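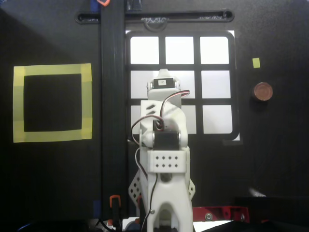
According to Irja Hirvonen, there is hardly a person in the country who could not explain noughts and crosses to a stranger, and hardly one who has sat down to a proper game of it in the past year. She would like to see that change, and so would we.

October 25, 2019

ISAVIX TO OPEN NOUGHTS AND CROSSES TABLE AT NAVSKA HALL THIS NOVEMBER

Isavix is very pleased indeed to announce that its first public season of noughts and crosses will begin at Navska Hall next month. The season is called the Rajput Table, after the narrow lane behind the hall where our little games club used to meet when the weather was kind, and it will run on 9 evenings through November. Every session is free, and anyone aged six or over is welcome to come and play, whether they have a theory about the centre square or have only ever scribbled a grid on the back of an envelope while waiting for a train.

Noughts and crosses is usually thought of as a game one grows out of, and it is quite true that two careful players will draw every time. We have found, though, that careful players are rarer than you might suppose! At our trial evenings in the spring, roughly 30 people came along, a good many of them grandparents who had been brought by children and who ended up staying longer than the children did. The most popular part of those evenings was the best-of-three knockout, and it will be back for every session in November, with draws replayed and the first move changing hands each time.

"I came in thinking I would be home by seven, and I lost to a girl of eight who had very plainly seen me coming," said Rodrigo Abreu, host of the Rajput Table. "She then explained my mistake to me, which was good of her. I have been starting in the corner ever since, and I would encourage anybody who comes along in November to try it against me."

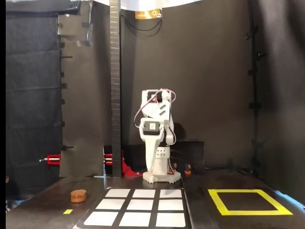 Paper has served the game perfectly well for generations, and there will be plenty of it at Navska Hall, along with pencils and a sharpener, for those who like to play in the old way. For the table itself we wanted something people could gather round and follow from their chairs, and a good deal of friendly argument went into it over the summer. Plain won the day in the end, with white squares and black lines between them, nothing printed inside them to distract, and a dark tabletop underneath that makes the white stand out nicely. Players put down counters instead of drawing, and the counters for the November evenings are being supplied by Corkix, who have also promised us a bag of spares, knowing how easily such things roll under radiators.

Each evening will begin with half an hour of open play, so that latecomers need not worry, followed by a short talk on openings, forks and blocks, and then the knockout. Younger players who need to be home early may ask to have their games first. Tea and squash will be served throughout, and there will be a quieter corner at the back with a few chairs for anyone who would sooner watch for a while before joining in.

Families, school groups and clubs are all warmly invited. Larger parties are asked to let us know beforehand by leaving their name at the Navska Hall front desk, where the full list of evenings can also be collected. Places in the knockout are limited to 29 on any one evening, and names are taken at the door in the order people arrive. The hall has step-free access from the lane side.

About Isavix

Isavix organises table games for all ages, with a particular fondness for the ones that can be taught in under a minute. Members of the press who would like to attend an evening, or play in one, are most welcome and should ask for Rodrigo Abreu at Navska Hall.

ENDS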